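Teaching Sessions at Harkedix: Frequently Asked Questions

Last revised 2018-08-24

What is a teaching session?
A teaching session is a period in which an operator guides a robot arm through a task, either by holding the arm or by moving it with a remote controller. The motion is stored for later training. Sessions are held in the Hinwood workspace.

Do I need programming experience?
No. Operators complete a short course with Marleny Chávez before their first session. The course covers the hand controls, the stop button and the session log.

What materials are used?
Current tasks involve cables and soft items. Cables are kept in plastic bins on the worktable. Please return each item to its bin when your session ends.

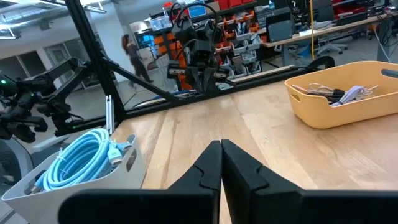
Cable bins at the worktable, Hinwood workspace.

When should I guide the arm by hand, and when by remote control?
The task sheet states the method. Hand guiding is used for slow placement. Remote control is required whenever two grippers work close together.

How fast should I move?
Move at a steady pace that you can repeat. Quick motion can blur the view from the wrist camera, and such recordings may be returned for another attempt.
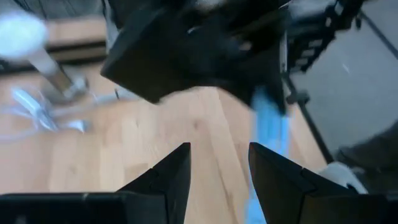

A blue item below one gripper, viewed between the fingers of another.

How many recordings are expected?
The Cinell task set calls for 20 accepted recordings per operator. Incomplete attempts should be marked in the log and kept.

May visitors attend?
Yes, with approval from Duván Puma. Visitors must remain clear of the arms while they are powered.

Whom do I contact to change a booking?
Write to the session desk in Room 404. Changes are accepted until noon on the preceding working day.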